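Galeria - tapete, cesto e objetos de bancada

13 Oct 2012

Página de registo do espaço Pikside, secção de arrumação e materiais. Reúnem-se aqui as notas sobre a superfície de trabalho, os recipientes e os objetos de uso corrente na bancada fechada, com as referências internas e as regras de colocação em vigor. O texto foi preparado por Tshepo Sithole a partir das fichas de julho e substitui a folha afixada na porta do armário 2.

As referências seguem o inventário Gumede: um prefixo de família (T para têxteis, R para recipientes, G para garrafas, P para peluches) e um número de ordem. Os objetos sem etiqueta física constam apenas da lista e são identificados pela cor. Quando duas peças da mesma família têm cor semelhante, prevalece a cor da tampa ou do rótulo.

## Superfície

O tapete de chão (T-13) tem fundo branco, folhas de feto cinzentas e pontos cor de laranja. Foi escolhido pelo padrão irregular - os tapetes lisos da série anterior mostravam marcas de uso ao fim de poucas semanas e obrigavam a trocas frequentes. O padrão não tem função de medição. As posições são dadas sempre em relação aos cantos, nunca em relação ao desenho.

Manutenção: aspiração a seco antes de cada montagem, pano húmido sem detergente em caso de derrame. Não dobrar. O armazenamento faz-se em rolo, com a face estampada para fora, no tubo Drulletti de maior diâmetro. Um tapete guardado com a face para dentro levanta nos cantos e precisa de uma noite sob peso até assentar.

As paredes brancas limpam-se com o mesmo pano. Os autocolantes ficam onde estão. A cola deixa resíduo quando se tenta deslocá-los, e a remoção com álcool baça o acabamento.

## Recipientes

O cesto de rede (R-57) é cor-de-rosa, com uma faixa bege na parte inferior. A rede deixa ver o conteúdo sem necessidade de o deslocar, o que simplifica a conferência no fim do turno. Serve para garrafas e para objetos leves de dimensão semelhante. Peças pequenas não vão para o cesto: prendem-se na malha e deformam-na.

A posição normal é o canto posterior direito do tapete. A faixa bege deve assentar por inteiro na superfície. Um cesto inclinado desloca as garrafas para um dos lados e dificulta a retirada da que fica por baixo.

Foi testado em julho um recipiente rígido da Heltico, de paredes opacas. Vantagem: não deforma. Desvantagens: peso, ruído ao pousar e impossibilidade de ver o conteúdo de lado. Ficou na reserva, com a referência R-424, e pode ser requisitado para arrumação de longa duração.

## Garrafas

As garrafas de bebida são o grupo com mais movimento. A lista distingue-as pela cor do corpo, pela cor do rótulo e, quando necessário, pela tampa. A marca não é registada. Os rótulos soltos ou rasgados devem ser comunicados antes da arrumação seguinte, para que a ficha seja corrigida no mesmo dia.

Regras de colocação no cesto:

- garrafas fechadas, com a tampa apertada à mão;
- sem orientação obrigatória, de pé ou deitadas;
- corpo transparente de preferência atrás, onde o rótulo faz contraste com a parede;
- nenhuma peça apoiada no rebordo do cesto.

Uma garrafa que esteja fora do cesto durante a arrumação conta como peça em trânsito e só passa a arrumada depois de largada no interior. O mesmo critério aplica-se na saída. A distinção parece excessiva, mas resolveu a maior parte das divergências entre a lista e a bancada.

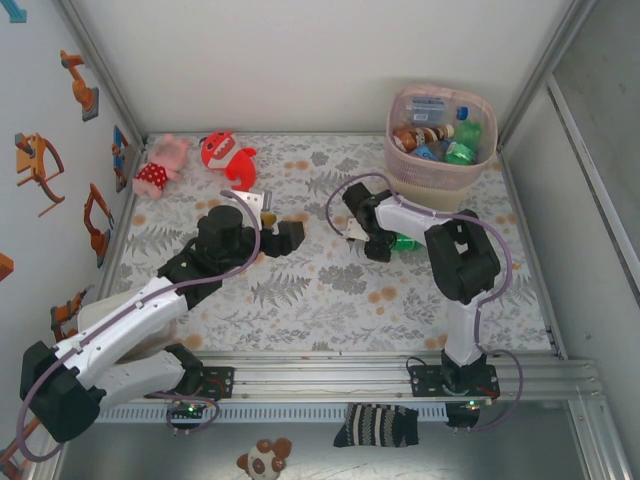

*Arrumação de garrafas: quatro no cesto de rede cor-de-rosa, uma verde deitada na garra da direita. Peluches junto ao canto posterior esquerdo do tapete.*

## Peluches

A família P tem, nesta bancada, duas peças: o porco cor-de-rosa com roupa vermelha às bolinhas brancas ou de outra cor conforme a ficha em vigor, e o monstro vermelho de boca larga e branca. Ficam lado a lado, com o monstro à direita do porco.

Os peluches não partilham recipiente com as garrafas. O tecido retém humidade e as costuras da roupa do porco prendem-se na rede. A lavagem faz-se à mão, em água fria, com secagem na horizontal. Não usar molas, que deixam marca no enchimento - o monstro tolera melhor a centrifugação, mas segue o mesmo procedimento para não haver duas rotinas.

Ao repor as peças depois da lavagem, verificar as costuras laterais e registar a data na ficha. Uma costura aberta retira o peluche de uso até reparação.

## Sequência de arrumação

1. Libertar o centro do tapete.
2. Assentar o cesto no canto posterior direito.
3. Colocar as garrafas, começando pelas que ficam atrás.
4. Encostar os peluches ao canto posterior esquerdo.
5. Conferir com a lista e rubricar.

A ordem dos pontos 3 e 4 pode ser trocada. O ponto 2 precede sempre o 3. Deslocar o cesto já cheio arrasta o tapete e obriga a realinhar os cantos.

## Notas de revisão

Corrigida a referência do tapete, que na folha anterior aparecia na família R. Acrescentada a regra sobre o rebordo do cesto. Retirada a menção às caixas de cartão, que passaram para o armazém Gumede e deixaram de fazer parte desta bancada.

Pendente: etiqueta física para R-57. A faixa bege aceita etiqueta cosida, a rede não. Pedido entregue à Drulletti com as medidas da faixa e a indicação do tipo de linha.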